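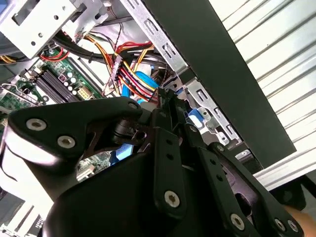
소프트웨어 기업 룰브리지(Rulbridge)는 로봇 조작용 인식·경로계획 소프트웨어 '모니코(Monico)' 2판을 16/10/2021 자로 배포한다고 밝혔다. 모니코는 손목 카메라 영상만으로 좁은 공간 안의 구조물을 추정하고, 그 결과를 그리퍼의 접근 경로로 변환하는 소프트웨어 묶음이다. 이번 판의 기준 작업은 데스크톱 컴퓨터 본체의 내부 접근이다. 본체 안에서는 빨강, 노랑, 주황, 검정 전원선이 한 다발로 내려오고 그 사이를 파란색 납작한 SATA 케이블이 휘어 지나가며, 바로 옆에는 긴 구멍이 줄지어 뚫린 은색 섀시 금속판이 서 있다. 강체와 유연체가 이처럼 겹쳐 있는 영역에서 기존 1판은 케이블을 고정 장애물로 처리했고, 계획기가 해를 찾지 못한 채 종료되는 경우가 잦았다.

2판의 인식 모듈은 장면을 강체, 유연체, 미확정 영역으로 구분한다. 섀시, 브래킷, 기판은 강체로 분류되어 충돌 검사에서 여유 거리를 엄격히 적용받는다. 전선과 케이블은 유연체로 분류되며, 사용자가 지정한 접촉력 한도 안에서 밀고 지나갈 수 있는 대상으로 취급된다. 그리퍼 링크에 가려 보이지 않는 부분은 미확정 영역으로 남고, 계획기는 다른 각도의 관측이 확보될 때까지 그 영역을 통과하는 경로를 생성하지 않는다.

그리퍼 자체에 의한 가림도 별도로 처리한다. 손목 카메라 영상에서는 링크와 체결 나사가 화면의 상당 부분을 차지한다. 모니코는 관절각과 그리퍼 형상 모델로부터 자기 마스크를 계산해 해당 화소를 깊이 추정에서 제외한다. 1판에서는 마스크를 고정 영상으로 저장했기 때문에 손가락이 벌어진 정도가 달라지면 경계부에 오검출이 발생했다. 2판은 마스크를 매 프레임 갱신한다.

금속면 반사에 대한 보정도 추가되었다. 밝은 판금이나 골이 진 흰색 표면은 강한 조명에서 화소값이 포화되기 쉽다. 새 인식 모듈은 포화 화소를 빈 공간으로 해석하지 않고 미확정 영역에 편입한다. 이 동작은 기본값으로 켜져 있으며 설정 파일에서 끌 수 있다.

경로계획기 '메시나(Messina)'는 이번 판에서 독립 프로세스로 분리되었다. 인식 모듈과는 공유 메모리로 장면 지도를 주고받으며, 지도가 바뀌면 경로 전체를 다시 계산하지 않고 영향을 받는 구간만 수정한다. 재계획 주기의 기본값은 80밀리초이다. 주기 안에 유효한 경로가 나오지 않으면 제어기는 현재 자세를 유지하고 상위 작업 관리자에 상태 코드를 반환한다. 사람의 손이나 팔로 추정되는 영역이 검출될 때도 같은 정지 절차가 적용된다. 다만 이 기능은 안전 인증을 받은 보호 장치를 대체하지 않으며, 설치 현장에서는 별도의 안전 회로를 구성해야 한다.

메시나 개발을 맡은 하피즈 필라이(Hafiz Pillai) 선임연구원은 "컴퓨터 본체 내부는 치수가 제각각이고 도면을 구할 수 없는 경우가 많다"며 "사전 모델이 없어도 계획기가 보수적으로 동작하도록 비용 함수를 다시 작성했다"고 말했다. 이어 "접촉력 한도는 커넥터 종류에 따라 달라야 하므로 단일 권장값은 제시하지 않는다"고 덧붙였다.

회귀 시험에는 1,000건이 넘는 기록 구간이 사용되었다. 각 구간에는 손목 카메라 영상, 관절각, 손목 힘·토크 값이 같은 시간축으로 저장되어 있다. 함께 배포되는 재생 도구 '플렐텐(Plelten)'은 이 기록을 읽어 인식 결과와 계획 경로를 단계별로 다시 계산한다. 사용자는 매개변수를 바꾼 뒤 동일한 기록에 적용해 결과 차이를 비교할 수 있고, 현장에서 수집한 기록도 같은 형식으로 변환해 시험 목록에 추가할 수 있다.

플렐텐을 담당한 안주 마우리아(Anju Maurya) 연구원은 "정지 사유를 현장에서 재현하는 데 드는 시간이 가장 길었다"며 "상태 코드가 발생한 시점의 장면 지도와 후보 경로를 모두 저장하도록 기록 형식을 바꾸었다"고 설명했다.

2판의 주요 변경 사항

인식: 강체·유연체·미확정 영역 구분, 프레임 단위 자기 마스크, 포화 화소 처리
계획: 메시나 프로세스 분리, 구간별 재계획, 유연체 접촉 비용 항목 추가
제어: 접촉력 한도의 축별 지정, 정지 상태 코드 세분화
도구: 플렐텐 재생 및 비교 기능, 기록 형식 변환기

실행 환경은 64비트 리눅스이며, 주기억장치 32기가바이트 이상을 권장한다. 그래픽 처리 장치가 없는 환경에서도 플렐텐의 재생 기능은 사용할 수 있으나 실시간 인식은 지원하지 않는다. 1판의 장면 지도 파일은 변환기를 거쳐야 읽을 수 있다. 고정 마스크 파일은 더 이상 사용되지 않으므로 변환 대상에서 제외된다.

알려진 제한 사항도 함께 공개되었다. 검은색 케이블 피복이 검은색 패널 앞에 놓이면 두 물체의 경계가 미확정 영역으로 넓게 남을 수 있다. 얇은 꼬임선은 관측 거리에 따라 누락될 수 있어 접근 속도를 낮춰 운용해야 한다. 커넥터 잠금 고리의 해제 여부를 판정하는 기능은 이번 판에 포함되지 않았다.

기존 계약 고객은 추가 비용 없이 2판으로 전환할 수 있다. 1판에 대한 오류 수정은 내년 6월까지 제공된다. 제품 책임자 주위타 할림(Juwita Halim)은 "다음 갱신에서는 새 기능보다 얇은 전선의 검출과 시작 시 보정 절차를 먼저 손볼 계획"이라고 밝혔다.

설치 안내서와 상태 코드 목록은 배포 묶음의 문서 폴더에 들어 있다.

보도 관련 문의: 룰브리지 홍보 담당 디마스 와티메나(Dimas Wattimena)
기술 문의: 룰브리지 기술지원 담당 익산 루멘타(Ikhsan Lumenta)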